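Search this site
Enter keywords

Pralley Children's Garden: spring progress report to the Mekonnen Fund

Hello again from all of us at the garden, and thank you for being so patient with me on this one. I know it was meant to reach you at the start of May and it's now nearly the end of it, but we've been outside a lot (which I hope you'll agree is what the money was for!) and the report kept slipping down my list.

The short version is that the kits are happening, the children love them, and we've spent a bit less than I expected on tools and a bit more on packaging. The longer version follows.

When we applied, we said we'd put together 100 take-home garden kits for families with kids between four and nine. Each kit has a pair of child-sized hand tools, seed packets, a bag of plant labels and the little booklet that Sumeya Negussie wrote and drew for us. So far 64 kits have gone out the door. The remaining ones are waiting on seed, mostly, as our bean order came in short and I didn't want to send out half a kit and then chase people with an envelope of beans later.

Sumeya's booklet deserves its own paragraph. She tested it with the after-school group at Ratona and rewrote the page on watering twice, once for being too wordy and once because the kids thought the drawing of the watering can was an elephant. She kept the elephant in the end. It's now on the back cover and it's easily the most popular thing in the whole kit.

Now to the packing. We moved it out of the shed and indoors to the marble-look table, which has made a huge difference. In the shed everything got gritty and the labels wouldn't stick. Indoors we can lay the tools out, match them up, bundle them and tape the bags shut in one go, and a session that used to eat my whole afternoon is over by 3:30.
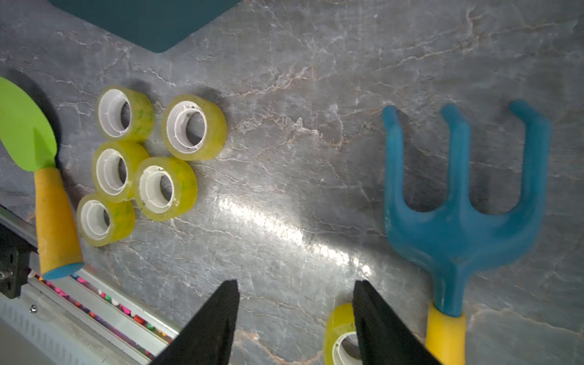

Trowel, hand rake and tape out on the packing table.

We went with plastic tools in bright colors after a long back and forth. I'd leaned toward the metal ones you see in the nicer catalogs, but the smallest kids found them heavy, and a bright green trowel blade is so much easier to spot in a flower bed than a brown one! The yellow handles were a lucky extra. Two of the parents told me they'd found a trowel left out in long grass just from the handle. The rakes get less use at home, from what families tell us, except for the one boy who uses his to comb the dog. I've asked him to write in and let you know how that's going.

Tape is where my budget was off. I put down a tiny amount for it, thinking a roll or two would see us through, and I was very wrong. Every bag gets taped at the top, the booklet gets a strip so it doesn't slide around, and the outer boxes need a good long run underneath or the bottoms drop out on the way to the car (ask me how I know). We now buy it in multipacks. I've moved $70 across from the tools line to cover this, and I hope that's all right with you. If you'd like it handled some other way, please tell me and I'll put it back and find it elsewhere.

On the planting side, we've held our Saturday-style family sessions on school vacation mornings instead, which suits people better. Attendance across the spring came to 161 visits, counting children and grown-ups together. Plenty of those are the same faces coming back, and I'm very happy about that. The raised beds at the Nultance end are full of peas and radishes. The beds near the gate are full of slugs. We're trying collars cut from old yogurt pots and I'll report back on whether the slugs care.

A few things I'm still working on. I'd like a better way of getting feedback than catching people at the gate, so there'll be a postcard in the last batch of kits. I also want to sort out a spare tools box, as handles do go missing and it seems silly to send a family a complete new kit for one lost rake. And the booklet needs a Spanish version, which Sumeya has started and hopes to have ready before the summer sessions.

You asked last time whether you could come and visit. Yes, please do! Mornings are best, and wear shoes you don't mind getting muddy. If you come on a packing day I will absolutely hand you a roll of tape.

The receipts are in the usual folder, and the updated budget sheet is in there with them. I'll send the next report once the last of the kits are out.

Contact us | © Pralley Children's Garden | Back to top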